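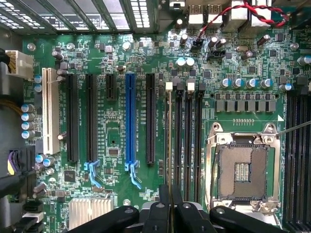 Ida Petersen wrote:
> Before I spend money on the Dell: does anybody on the list have a
> spare cooler for it, and is it worth putting memory in a machine
> this old? Prorkent quoted me 430 for a refurbished one with a
> warranty, and my brother-in-law says to take it to the dump.
> I have 200 to spend and no feelings either way.

Ida,

Keep your brother-in-law away from it for another month. 430 is what Prorkent quotes for everything, including, I suspect, lunch.

The board is a nice roomy one. You get six memory slots, two above the socket and four below, and a row of expansion slots that should outlast your interest in filling them. One is plain old PCI, so the sound card you refuse to part with has a home.
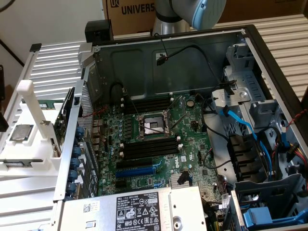

Side panel off, socket open, no processor, no memory.

Your order of business, then, is a processor before a cooler. Bovura had a tray of pulls in May at 11 apiece, and I'd buy two, given how I've seen you handle tweezers. Until it arrives, please close the load plate and put a cover on the socket. Those pins bend if you look at them with intent.

For memory, start with 4 matching sticks and check the manual for which slots they go in – the two banks are not there for decoration. Leave the coin cell alone until the thing boots, then replace it anyway.

I have a cooler that may fit. It's in a box marked Skalcombe, under several other boxes marked Skalcombe, so allow me the evening.

Tài Đặng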